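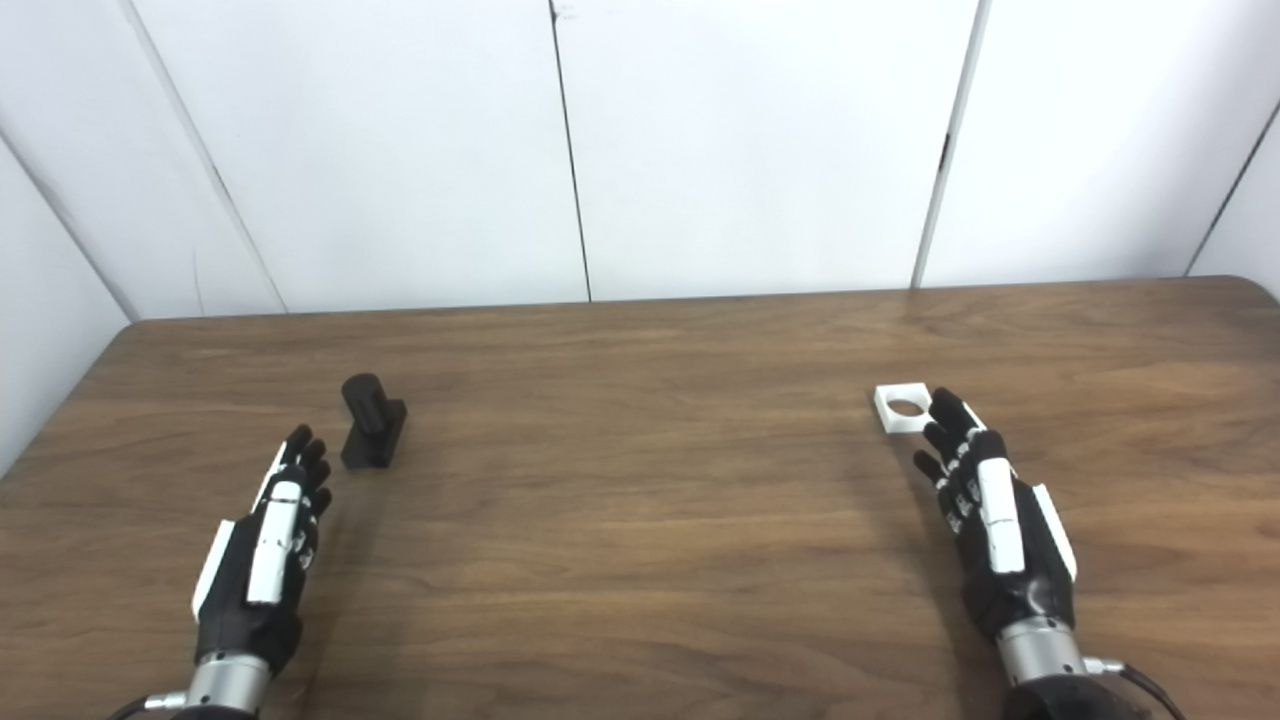 Peg insertion in household robotics

Peg insertion is a test in which a robot fits a peg into a matching hole. With two hands, one may hold a plate with a round hole while the other brings the peg to it. The task stands in for chores such as plugging in a lamp or putting a lid on a jar, and for small assembly jobs on the shop floor.

Results are mixed. In a July trial at Brerkbridge, Soudabeh Ebrahimi and Marjan Bahrami recorded 372 attempts with a two-handed system. Parts set down in known positions were usually joined in about 40 seconds. Tilted parts often jammed. Most people do the same job in 2 seconds.

Machines that repeat one fixed insertion are common in factories. General use in the home remains a research subject.

See also: Grasping; Safavi gripper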